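How I set out a pastry basket for a crowd

I've been doing the Thursday coffee table at our hall in Pullham long enough to have got the baking side wrong in most of the available ways, so a few people have asked me to write down what I do now. It's only pastries in a basket, I know, but there's a bit of a knack to it!

Start with the cloth. I use a plain pale one with a bit of texture, because crumbs hardly show and you can shake it out the back door afterwards. Iron it the night before, fold it loosely over a chair, and put it on before anything else arrives. Let it hang over the front edge by a hand's width or so. Any longer and somebody's bag catches it (ask me how I know).

Next, the basket. Mine came from a shop called Skenditz and cost more than I'd meant to spend, but a shallow one is worth having. In a deep basket the bottom layer gets squashed and goes soft, and people have to rummage. Wipe it out with a barely damp cloth and leave it to dry properly, especially down in the weave where the old sugar hides.

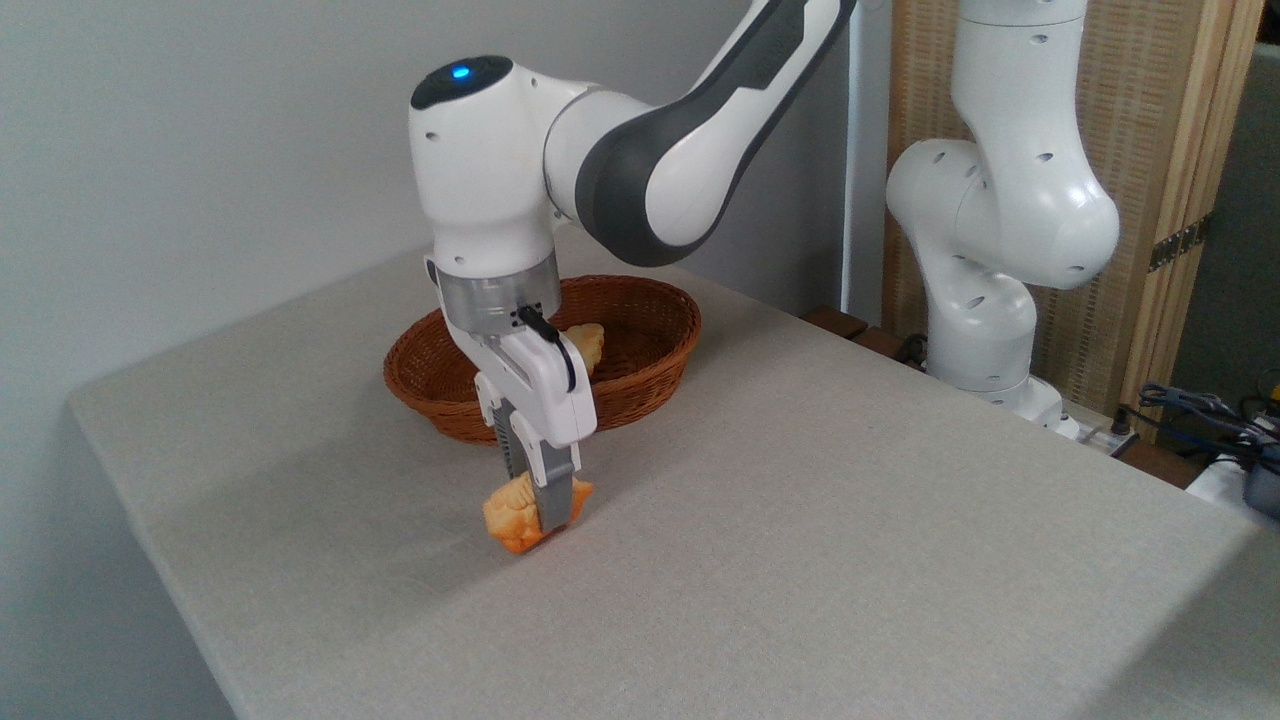 Let your pastries cool right down before they go anywhere near it. I give mine 58 minutes, which sounds fussy, but that's a kitchen timer that won't do a full hour without sticking. Warm ones steam each other and you lose the crisp edges.

Put them in one at a time, holding each near one end so you don't press the middle, and set the sturdiest at the bottom. Anything with a moulded top goes in ridges up – all that lovely browning is wasted face down. Stop when they're just peeping over the rim and keep the rest in a tin for topping up.

If you've got a filled batch as well, give it a separate plate with a label. And leave a clear bit of cloth beside the basket, as people do like somewhere to put a cup down while they choose.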